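Erkulley trial finds chore robots dependable at carrying, slow at nearly everything else

A service robot on trial at the Erkulley residential campus can move linens and supplies between buildings with little help, but still needs a person for most of the work at either end of the trip, according to results released in November by Prarano, the firm that ran the test.

The trial compared two machines on chores that housekeeping and stockroom staff do every day. One, a wheeled carrier named Odera, was assigned deliveries along the campus walkways. The other, a two-armed unit called Skilletier, was set up indoors to fold towels, load a dishwasher and put packaged goods on shelves.

Odera was scheduled for 600 deliveries and completed 583 without a person touching it. The remaining 17 ended in a manual recovery, most often at a doorway where the floor height changed or a door had been left partly open. Travel time was close to walking pace. The carrier does not load or unload itself, and staff time saved on each trip was partly lost to packing the bins in the required order.

Skilletier's results were weaker. In a set of 100 hand towels, all of the same size and fabric, it produced an acceptable fold on 81. When fitted sheets were added the task was dropped from the scoring, as the software could not reliably find the corners. Dishwasher loading worked for plates and mugs placed on a marked counter. Flatware had to be sorted by hand first, and pans with long handles were excluded.

Shelf stocking fell between the two. The arms placed boxed goods correctly in most attempts but took almost 20 seconds per item. A trained stockroom worker on the same shelf needed four. Soft packages, such as bagged rice and paper napkins, slipped or were set down at an angle often enough that a second pass by staff was needed.

"The transport problem is mostly an engineering problem now," said Akinyi Mwaipopo, who managed the trial for Prarano. "Handling is still a research problem. We can tune a gripper for one towel or one carton. A linen closet has dozens of things in it, and they get put back differently each time."

Mwaipopo said the outdoor portion was chosen because the campus has long covered walkways linking low buildings, with smooth concrete and few sharp turns. Curbs and drain covers were entered in the carrier's map by hand before the first run. She said a site with gravel paths or stairs would have produced a different result, and that the published figures should not be applied to one.

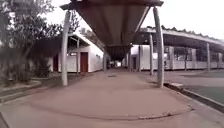

Can a robot take over a full housekeeping shift today?

Current machines can cover the hauling and a few repeated tasks under fixed conditions, while folding mixed laundry, cleaning bathrooms and clearing clutter still have to be done by people.

Cost was reported only in part. Prarano did not release a purchase price for either machine. It did list setup labor, which came to 17 working days for mapping, door adjustments and counter marking. Staff training took one morning. Maintenance during the trial consisted of wheel cleaning, two replacement gripper pads and a battery swap on the carrier.

The campus will keep Odera in service on its laundry route through the winter. Skilletier has been returned to Prarano for changes to its wrist sensors and a revised method for picking up soft packages. A second round of shelf tests is planned at a grocery stockroom, with mixed goods and no markings on the counter. The fitted sheet task will be included in the scoring if the new software is ready, Mwaipopo said.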